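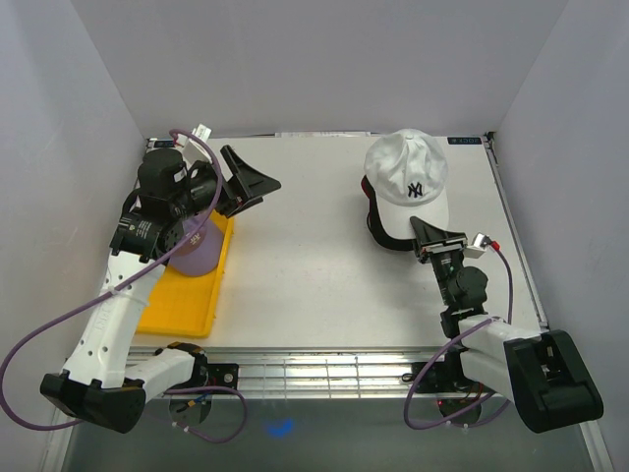 Recognized government vs. effective control: how to code a split city in a conflict dataset

Posted by Josué Portela, 2025-11-17

I am coding territorial control for a regional study. The unit is the municipality and the time step is one month. Most of the 75 municipalities are straightforward. Wumis is not.

The recognized government has its ministries in Wumis and runs the port authority and the civil registry. Its own forces hold the port district and nothing else. The rest of the city is split among four armed groups. Two of them are on the interior ministry payroll, one signed the Siqueira agreement but takes no orders from the ministry, and the fourth rejects the agreement outright. Checkpoints move. I have 890 event reports for the city and they do not agree on who holds the eastern road.

My codebook has three values for control: government, non-government, contested. Under a strict reading Wumis is "contested" for every month in the series, which tells the reader nothing and hides the months when there was real fighting. Under a loose reading it is "government" for every month, which is what the official maps show.

Is there an accepted way to handle this? I would like to avoid recoding the other municipalities if possible, but will do it if the alternative is bad data.

Dorkilham

Just use whatever the recognized government claims. Recognition is a legal fact and you can cite it. If people disagree with it they can read your footnote. I did this for my thesis and there were no complaints.

Ivone Camargo

I would not follow the reply above. Recognition is a statement by other states about who may represent the country abroad. It has no bearing on who mans a checkpoint. A dataset that uses one as a stand-in for the other will show full government control right up to the month the government leaves the capital.

The trouble with your codebook is that one variable is doing the work of three. Split it as follows.

1. Administrative presence. Which authority issues documents, pays salaries and runs the courts in the municipality. For Wumis this is the recognized government throughout.

2. Armed presence. Which organizations keep a standing armed position there. Allow multiple values. Do not force a ranking.

3. Active contest. Whether there was armed fighting between listed organizations during the month. Yes or no, with a minimum threshold you state in the codebook.

Your existing values can be derived from these, so the older series stays comparable. The single-holder municipalities do not need hand recoding. A script can fill in the new columns from the old value, and you then check only the ones previously marked "contested."

On the payroll groups: being paid by a ministry does not make a group part of the state for this purpose. Add a field for the formal tie (none, payroll, integrated) and keep it apart from a second field for command (takes orders, does not, unknown). Use "unknown" freely. In most cities of this type the two fields diverge, and readers will want to see where.

The Siqueira signatory should be coded the same way. Signing is a dated event. It belongs in an agreements table keyed to the organization, and it should not change the control value by itself.

For the eastern road, set a rule for conflicting reports before you look at them again. The one I use: a position counts as held if two independent sources place the same organization there within 20 days and no source of equal quality places a different one there in the same window. Otherwise it is unknown. Check that the sources are independent — local outlets reprint each other a great deal, and part of your pile will be the same dispatch.

One more point. If you publish a map, do not shade the whole municipality in one color. Hatch it, or use a marker per organization.

Josué Portela

Thank you. I ran the split on a test copy. After removing reprints I am left with 772 reports, and the fighting months now separate cleanly from the quiet ones. The command field is "unknown" more often than I would like.

Open item: the ceasefire line at Tercombe runs through the middle of a municipality with no armed position on either side of it. I have left armed presence blank there for now.

Ivone Camargo

Do not leave it blank. Blank reads as missing data. Add an explicit "none observed" value, and record the ceasefire line in its own table with a start date and, if it lapses in December, an end date.

Contact the moderators | Terms of use | © Conflict Data Help contributors | Back to top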